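28 February 2021
By the project group, Household Materials course

What People Do With Shipping Boxes: A Small Study in Bundach

We wanted to know how long a cardboard box stays in a home after the delivery is unpacked, and what decides whether it gets reused or flattened. Our town collects cardboard every two weeks. The Zumbridge sorting yard handles it and posts its totals on a board by the gate. In January the board listed 2,226 bales, but it does not say how many of the boxes had been used more than once.

We asked 30 households to keep a simple diary for the month. Each time a box came in, they wrote down its size, and when it left they wrote down why. 20 diaries came back complete enough to use. The rest had gaps, mostly in the second half of the month.

Small boxes were the hardest to track. People put them in drawers and forgot to write anything down.

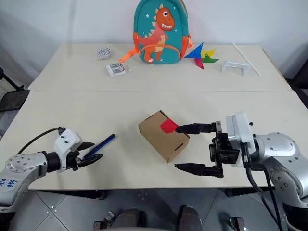 One diary keeper, from Durau Street, objected to our form and wrote that it was wrong to call a box "stored" when it was really just waiting for someone to make a decision. She had kept one for a year and had no plan for it. We added a column called "undecided" after that, and several other households moved entries into it.

Large boxes left quickly. They took up floor space, and most were flattened before the next pickup. Medium boxes were the most reused, for moving books or mailing things back. Tape mattered more than we expected - a box that had to be cut open along the side was almost never kept.

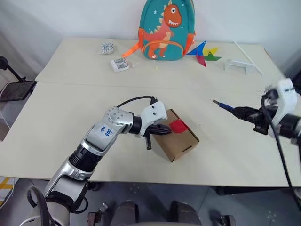
Labels and lids came up often in the comments. Several people said they would not reuse a box with an old address on it, even if the label could be peeled off. Lids that close again made a difference too. A small brown box with its lid shut and a slot in the front, like the one on the table, is the type we sorted as "small, closable" in our results. Boxes in that group stayed in the home longest, and the usual use was for batteries, receipts or loose screws.

Our sample was small and all from one side of town. The Hägglund apartments have a shared bin room, so those boxes may leave sooner than they would from a house. If we did this again we would start the diaries after the holidays are well past and check in with people at the halfway point.

Recent reports
Glass Jars and Their Second Uses
Lunch Waste in the Zumbridge Cafeteria
Water Hardness on Durau Street
Noise Levels Near the Bundach Rail Stop

Contact the course office | Copyright 2021 | Back to top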